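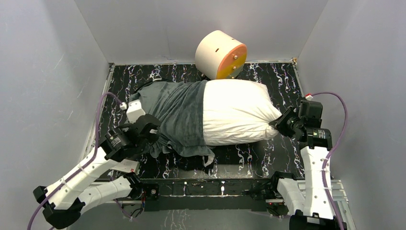
Marbled floor mat, black with white and lilac veins.

Cidholm Community Football Forum
Topic: Youth division calendar and the October break

Wafula Minja (moderator)
Posted Dec 31, 2018
Members are invited to comment on the proposed calendar for the coming season. The draft removes the October break for the under-12 and under-14 divisions and ends the season two weeks sooner. There are 382 registered players in these divisions. Comments should address the calendar only. Questions about fees belong in the registration topic.

lkamel_gumede
On behalf of the Gumede coaching staff, I wish to record our objection. The break was adopted after several teams could not field a full side in late fall. Young players also have school duties at that time of year, and many families plan travel well in advance.

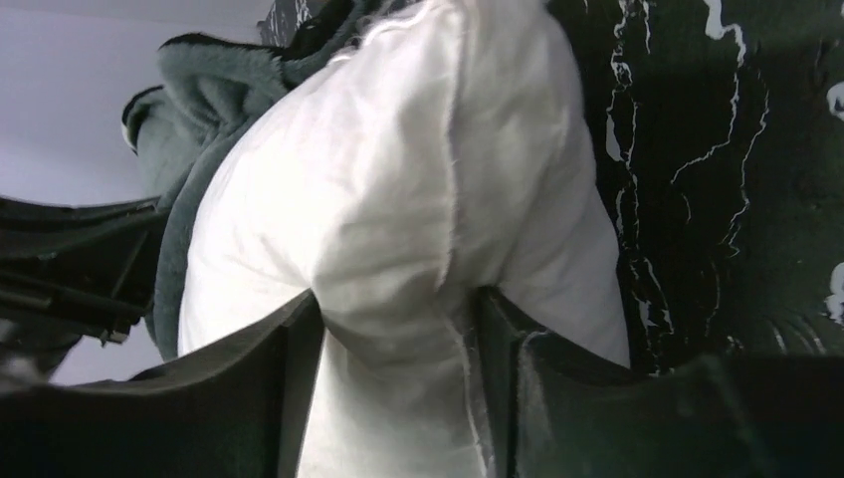
We would accept a shorter break of one week. We would not accept its complete removal without a vote of the member clubs.

Doğukan Yaman
I respectfully disagree with the previous post. Last season Cosach lost four home dates to poor field conditions, all of them after the break. An earlier finish would have spared us those matches. We also pay 300 dollars each time a field must be booked again.

northfield_ref
Speaking as a referee, either plan can be staffed. There are 17 certified officials available for weekend matches.
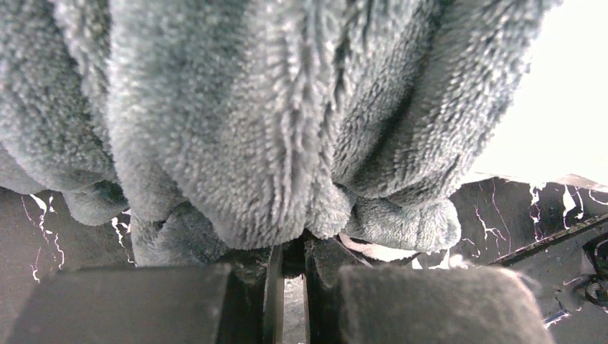
What cannot be staffed is a block of makeup matches in the final week, as occurred last season. I would ask that any calendar set a firm limit of one makeup match per team.

lkamel_gumede
The limit on makeup matches is sensible and Gumede would support it. With regard to Mr. Yaman's point, field conditions are a matter of drainage. The break did not cause them.

Doğukan Yaman
Drainage work at our field is not funded for next season. The calendar must reflect the fields as they are.

Wafula Minja (moderator)
Both positions are noted. The one-week break and the makeup limit will be added to the draft as Option B. Each member club may submit one written vote through its secretary. 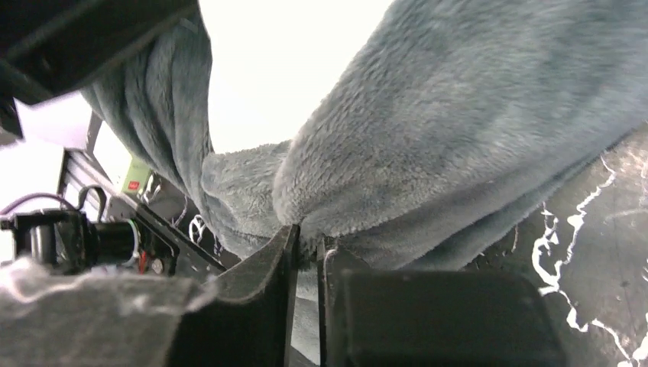
Plush fleece in a muted gray-blue.

h_nyanda
Will Funus be permitted to vote, given that it joined after the draft was issued?

Wafula Minja (moderator)
Yes. Funus is a full member and holds one vote.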